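How to Fix a Slow Bathroom Sink Without Buying Anything That Comes in a Bottle

By Gillespie Niven

I've rented out the same two apartments long enough to own a shelf of half-used drain products, and I don't trust any of them. The label shows a clog melting away in a cutaway pipe. Your clog is hair wrapped around a stopper and glued together with soap and toothpaste. Pull it out and the sink drains.

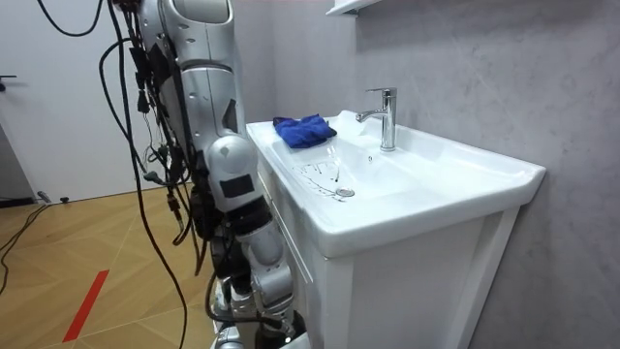

Page last changed: Jun 14, 2010

What you need: rubber gloves, a bucket, an old toothbrush, a flashlight, a rag, and a wire coat hanger or one of those barbed plastic strips from the hardware store. If you already poured drain cleaner in there, stop. Flush with plenty of cold water, read the back of the bottle, and don't take anything apart today.

Step 1. Look at the stopper

Some lift straight out. Some need a quarter turn first. If yours does neither, it's hooked to the pop-up rod under the sink, and yanking on it will only bend something. Try the easy ways before you empty the cabinet.

Step 2. Free the rod

Put the bucket under the pipe. Behind the drain there's a nut holding a thin horizontal rod. Loosen the nut by hand, slide the rod back an inch or two, and the stopper should come up. Notice which hole in the strap the rod was clipped to. You will not remember later, whatever you think now.

Step 3. Get the hair out

Bend a small hook in the end of the hanger, feed it down, twist, and pull up slowly. Do it again when you think you're done. What comes up is black and smells bad, and it will drip all over the basin.
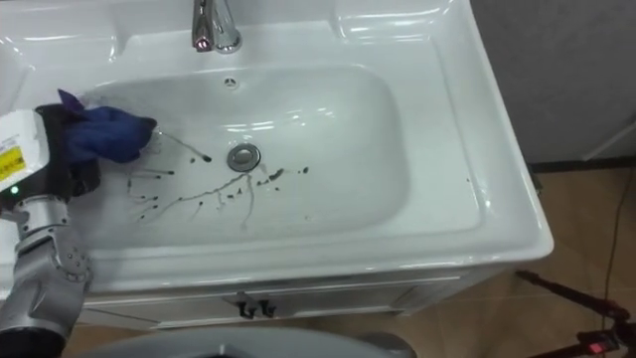
Scrub the stopper with the toothbrush while it's out, including the underside, where the worst of it hangs on. Don't rinse the hair down the drain. I shouldn't have to write that, but Onni Saarinen, a tenant of mine one January, did it and then called me about a slow sink.

Step 4. The baking soda question

Every page like this one tells you to pour in baking soda and vinegar. I've tried it plenty. It fizzes nicely. The two mostly cancel each other out, and you're left with slightly salty water sitting on top of the same clog. If you enjoy it, go ahead, but do the hook first.

Boiling water is another one people swear by. Hot tap water will move soap scum well enough, and a full kettle is not kind to plastic pipe or to a cold china bowl.

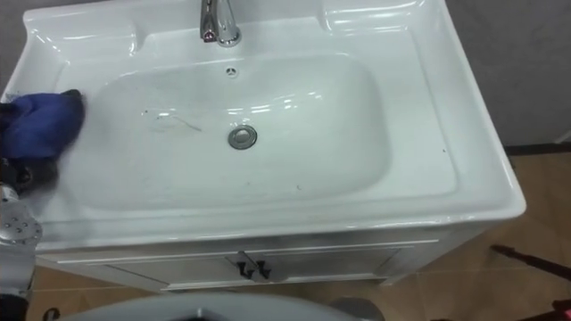

Step 5. Put it back and test

Drop the stopper in with its loop facing the rod, slide the rod through, and tighten the nut with your fingers. Fill the basin halfway and let it go. Feel under the nut with a dry hand. A drip there usually means the nut is crooked, so back it off and start over before you go reaching for pliers.

If it drains no better, the clog is in the trap. Bucket under it, loosen both slip nuts, dump it, clean it, put the washers back the way they were.

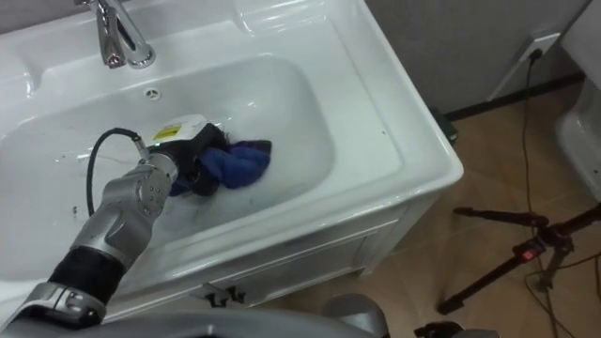
Habibur Patwary wrote to ask whether a monthly enzyme treatment would save him the trouble. Maybe. The people telling you so are generally selling it. I pull my stopper 2 times a year and that has been enough.

When to call somebody

If the tub and the toilet are slow too, the trouble is farther down the line and a coat hanger won't reach it. Get the price before they unload the truck.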